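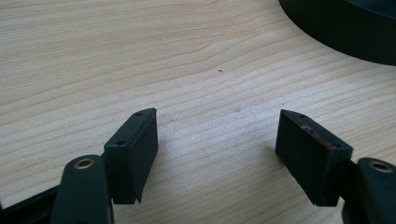
Township of Sutherland
Public Comment at Council Meetings: Frequently Asked Questions

When can I speak?
Public comment comes right after roll call and before the consent agenda. It used to come at the end, when the only people left were the council and one man waiting for his ride. Meetings begin at 7 p.m. in the upstairs hall.

Do I have to sign up?
Yes. Put your name on the sheet by the door before the meeting is called to order, or email the clerk, Constanza Acuña, by noon that day. She checks her email at noon. She does not check it at 12:04.

How long do I get?
3 minutes. The light on the lectern goes yellow when you have 30 seconds left and red when you're done. You may finish your sentence. Please don't treat this as a challenge.

Can I give my 3 minutes to my neighbor?
No. Time can't be donated, pooled, traded or saved up for July.

What can I talk about?
Anything the township has some say over: roads, zoning, parks, water, the budget, the leaf pickup schedule. The council can't fix the state gas tax, your cable bill or the county's new logo, though it has heard a good deal on all of them.

Is anything off limits?
Pending lawsuits and complaints about named township employees. Employee complaints go in writing to the township manager, Damián Iturra, who will answer within 20 days.

I live outside the township. May I speak?
If you own property or run a business here, yes, on the same terms as residents. Otherwise you can speak after the residents have finished, if there's time left in the half hour.

Will the council answer my questions?
Usually not on the spot. Members are allowed to say thank you and ask you to spell your street. Staff will follow up if you leave a phone number or email on the sheet. Under the old rules members could reply, and one exchange about the Lavemow Road culvert ran until 11:40 p.m. The culvert was not on the agenda.

Can the council vote on what I bring up?
Not that night, unless it's already on the agenda. To get something on a future agenda, you need either one council member to sponsor it or a petition with 9 signatures from registered township voters. Petition forms are at the front counter. One signature per person, including people with very nice handwriting.

Can I bring handouts or slides?
Handouts, yes. Bring 9 copies and give them to the clerk before you start. Slides, no. The projector is reserved for applicants with an item on the agenda, and it has enough trouble with them.

What about signs?
Fine along the back wall, as long as people behind you can see and there's no stick attached.

What if I can't be there?
Send a written comment by noon on meeting day. It goes in the council's packet and becomes part of the public record. It isn't read aloud. If you need an interpreter, a ramp or another accommodation, call Veerle Verschueren in the clerk's office as early as you can.

Are meetings recorded?
Audio is recorded and posted once the minutes are approved. The microphones pick up the front two rows very well, so consider what you say in the front two rows.

Who do I talk to if I think I was cut off unfairly?
Write to the council president, Sebastián Medina, care of the clerk. Letters have no time limit.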